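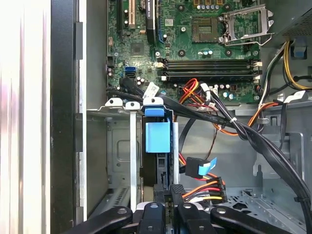
Bite by Flarnell
Four-finger gripper with wrist camera, for taking things apart

Bite was built for the bench at Nultomura, where old desktop towers go to be relieved of their memory, drives and dignity. It mounts on most midsize arms, opens to 35 mm and will let go when asked, a feature we worked on longer than we care to say.

See it at work
Open day at the Nultomura workshop, 20/02/2018. Doors open at 11. Bite will be working inside desktop PCs all day, down among the cables and drive cages, where grippers usually go to get embarrassed. Araceli Bermúdez runs the demonstration and takes questions, including rude ones. Bring a dead PC if you have one. You will not get it back in the same number of pieces.

Specifications
Opening: 35 mm
Grip force: almost 200 N, adjustable down to "polite"
Fingers: black, swappable with one hex key
Camera: wrist mounted, color
Control: Trastetti box, sold separately, sorry

In the carton
Gripper, wrist plate, camera cable, 2 spare finger pads, hex key (you will lose it; any hardware store has another)

Not recommended for
Laptops held together with glue. We tried in December. The laptop won.

Ask for a quote or save a place at the open day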